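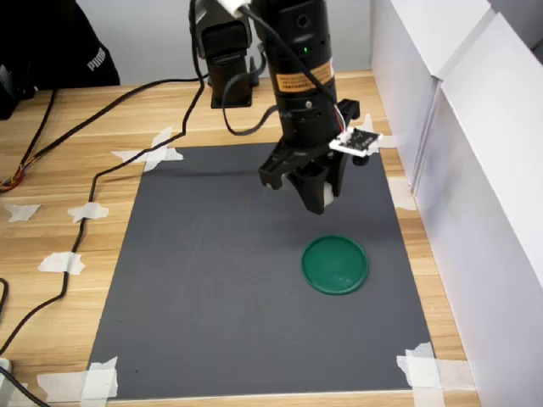
**炉の予熱が終わらないうちに、ワークを吊るしてもよいですか。**
操作盤の「READY」ランプが点灯するまで待ってください。途中で吊るすと、塗膜は表面だけが先に固まり、あとで爪を立てると気持ちよく剝がれます。

## 4. 硬化炉 Zornine の立ち上げ

本章では、据付けと配線が済んだ粉体塗装用硬化炉 Zornine を、その日の最初の生産に使える状態にするまでの手順を説明します。据付けがまだの方は第2章へ戻ってください。炉は逃げません。

### 4.1 運転前の点検

1. 主電源が「切」になっていることを確認します。前の晩に切ったはず、という記憶は確認に含めません。
2. 炉内の床に落ちたハンガーや治具を取り除きます。一週間分たまっている場合は、点検の頻度を見直す時期です。
3. 入口と出口のエアカーテン吹出口を乾いた布で拭きます。
4. 排気ダクトのダンパーを「開」にします。レバーが配管と平行になる位置が「開」です。
5. 天井レールのチェーンに、Durkell 製の耐熱潤滑剤を薄く塗ります。「薄く」の解釈には個人差がありますが、ワークに垂れたら塗りすぎです。

> **注意**
> 食用油、自転車用の油、棚の奥にあった正体不明の缶は使用しないでください。

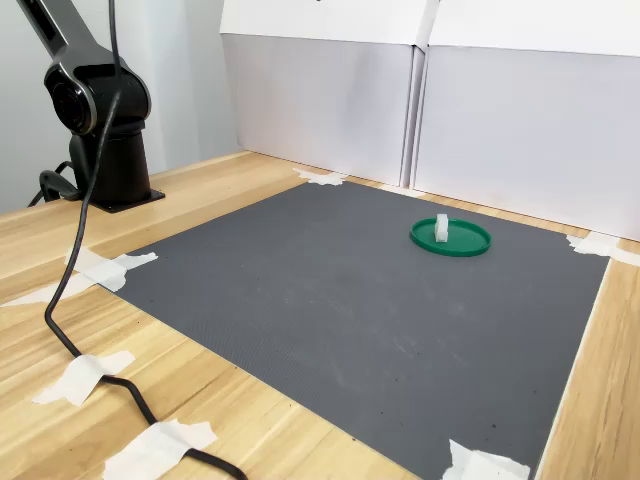

*図4-1 作業台まわり*

### 4.2 予熱

1. 主電源を「入」にします。表示部に機種名が出たあと、自己診断が始まります。
2. 循環ファンを起動します。起動直後の低いうなりは正常です。金属を引っかくような音は正常ではありません。音楽をかけてごまかさず、ただちに停止してください。
3. 換気の表示が消えるまで、5分間そのまま運転します。この間、バーナーの点火ボタンは押しても反応しません。強く押しても同じです。
4. 点火ボタンを押し、炎のランプが緑になったことを確認します。
5. 設定温度を入力し、30分間予熱します。

> **警告**
> 点火に続けて失敗したときは、ガスの元弁を閉じてから保守担当に連絡してください。三度目の正直を炉に求めないこと。

**補足:** 設定温度は塗料の仕様書に従います。仕様書が見つからないときは、温度を勘で決める前に塗料の供給元へ問い合わせてください。勘で決めた温度は、記録欄に書くときに困ります。

### 4.3 コンベヤ速度の設定

1. 操作盤の「LINE」画面を開きます。
2. 試験用のワークを12個、通常の生産と同じ間隔で吊るします。
3. 速度を最低にして運転し、ワーク同士が曲がり角で触れないことを確かめます。
4. 速度を少しずつ上げ、目標の在炉時間に合わせます。
5. 「STORE」を長押しして保存します。短く押すと画面の明るさが変わるだけです。この仕様への苦情は、すでに十分いただいております。

塗膜の試験に合格したら、設定値を炉の記録簿に転記します。付箋に書いて扉に貼る方法は、扉の温度と付箋の糊との相性により推奨しません。
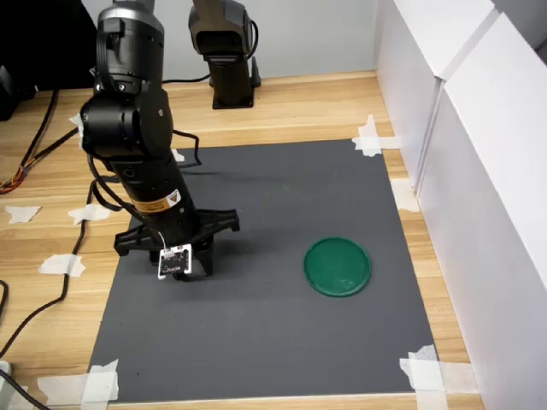
発行:Vasconcelos 工業炉事業部 Plulville 技術資料課

### 4.4 フィルターの交換時期

累計運転時間が3,000時間に達すると、表示部に「FILTER」が点滅します。点滅は確認ボタンで消せますが、消えるのは表示であって、汚れではありません。

1. 炉を停止し、炉内温度の表示が室温まで下がるのを待ちます。
2. 側面の点検扉を開け、留め金を左右とも外します。
3. 古いフィルターを水平に引き出します。傾けると、中身が作業服に移ります。
4. 新しいフィルターを、枠の矢印が風の向きと一致するように差し込みます。
5. 点検扉を閉め、「RESET」を押して累計時間を戻します。

> **注意**
> 矢印が読めないほど古いフィルターを再利用しないでください。洗って干したものも同様です。

運転終了時の冷却手順は第5章にあります。バーナーを消したあとも、冷却完了の表示が出るまで循環ファンは止めないでください。終業時刻が近い日も、冷却時間は変わりません。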